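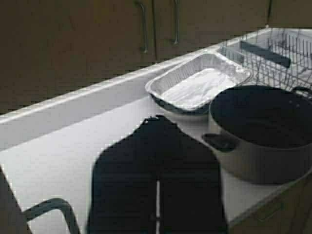 Kitchen > Cabinet Hardware > Bar Pulls

Grornarley Bar Pull, Long

The Grornarley is a plain bar pull for kitchen doors and deep drawers. It comes in a single length and three finishes: brushed nickel, matte black and oil-rubbed bronze. Each pull is sold with two machine screws for doors of standard thickness. If your drawers have a false front, order the longer screws, part 751, which are listed under Fasteners.

We have carried this pull since our first catalog. The posts were changed in December and are now slightly thicker where they meet the door, so the screw has more metal to bite into. The hole spacing did not change. New pulls will fit holes drilled for the old ones, and you can mix the two on the same run of cabinets if you are replacing one or two.

Choosing a finish

Brushed nickel is the one most people order and the one we keep the most of. It hides fingerprints fairly well and goes with most faucets. Matte black shows flour and dried soap, so wipe it down when you wipe the counter. The bronze is a living finish. It will wear to a lighter color at the spots where hands touch it, and that wear is not covered under the warranty. If you want bronze that stays the same color, look at the Imgate pull instead, which has a clear coat.

Finishes vary a little from batch to batch. Order everything you need for one room at the same time, plus one or two spares.

Installing
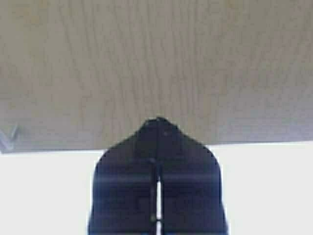
Drill from the face of the door toward the back, and clamp a piece of scrap behind it to keep the wood from splintering where the bit comes out. Mark the holes with an awl first. On doors, most people mount the pull upright on the side opposite the hinge. On drawers it goes level and centered. Wide drawers can take two pulls, but try one with a strip of tape before you commit to the extra holes.

Tighten the screws by hand. A power driver will strip the threads in the post, and we do not replace stripped pulls. Check them again after a few weeks of use.

The Breltbridge drilling guide has the right spacing for this pull already marked. It is sold separately and also fits the Imgate and the El Fassi knob. Use the row of holes marked with a G.

Care

Warm water, a drop of dish soap and a soft cloth. Dry the pull afterward. Do not use scouring powder, vinegar or anything with bleach in it. Furniture polish won't hurt the metal but it leaves a film that catches dust.

Ordering

Pulls are sold singly or in a contractor box of 20. Boxes can't be split between finishes. Orders of more than 200 pulls ship by freight and need a street address with someone there to sign. Unused pulls can be returned in their sleeves. Cut screws and opened bags of screws can't be returned.

We brought in 3,000 of the brushed nickel for this season. Matte black is in stock in single pulls only, and boxes are on back order. You can still order a box now and it will ship when the next delivery arrives.

Stock information updated Feb 10, 2018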